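Handheld gripper check, Gillergate bedroom set
Inspector: Lino Mazza

1. Indicator light on gripper: on. OK.
2. Jaw pads: slight wear on the left pair. Replace before episode 400.
3. Trigger travel: full, no sticking. OK.
4. Free storage: 252 GB. OK.

Garment task, bed surface clear of other laundry. OK.

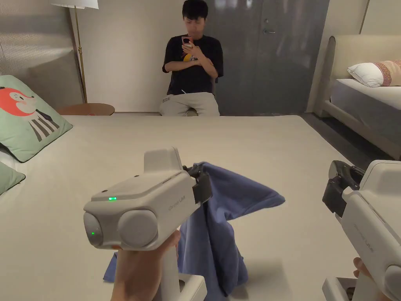

When is an episode thrown out?
Any episode with a tracking dropout longer than 11 video samples is rejected and recorded again.

5. Clock sync between left and right: rechecked by T. Barreto. OK.
6. Spare batteries: one short. Open.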